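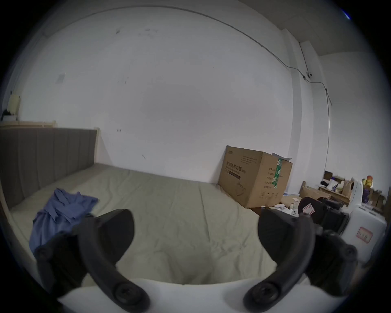 Figure 3. Bedroom task setting with a crumpled blue garment on the fitted sheet, seen from the hand-held gripper.

4.2 Folding on a soft surface

Most published folding results use a rigid table of uniform color. Household folding is often done on a bed, and we therefore treat the bed as a separate condition. The mattress gives under the fingertips, and a finger that presses down to get under a hem also pushes the sheet into a hollow. The sheet has wrinkles of its own, which a segmentation model can take for garment edges. In the Mercado set, 47 of the 1,648 episodes were dropped before training when the annotators could not agree on where the garment ended.

The task was divided into flattening, folding and placing. A garment counted as flat when both sleeves and the hem could be traced without a break. Flattening was the weakest stage for both policies. Wavus, which plans one grasp at a time, tended to choose the highest point of a crumpled garment and lift it, and the cloth often came down in a new heap. Tritley plans two grasps together and did better with sleeves, but it pinched the sheet along with the shirt in 14 trials. Neither policy detected this error without help.

The second difficulty is clutter. A bed in use also serves as a shelf, and a fold planned for an open surface may run into whatever has been put down there.
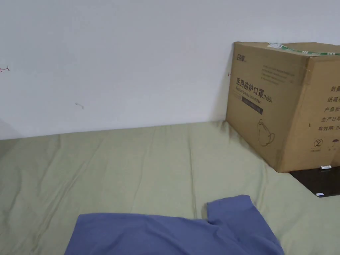 Marcela Charvát objected to this part of the analysis at the Pruletgate workshop in March, arguing that a person would clear the bed before folding and that a machine unable to do so should be scored as failing the chore, however neat its folds. Under her rule, no trial in the cluttered condition would pass. We report both scores. Clearing calls for rigid-object grasping and a decision about where things should go, and neither policy was trained for the second.

Results on the bed should not be compared directly with table results. Operators with the hand-held gripper needed a median of 8 grasps to flatten a T-shirt, and the policies needed more in every condition. We take the present systems to be usable for folding a shirt that has already been laid flat. The full chore, starting from a heap, still depends on a person for the first stage.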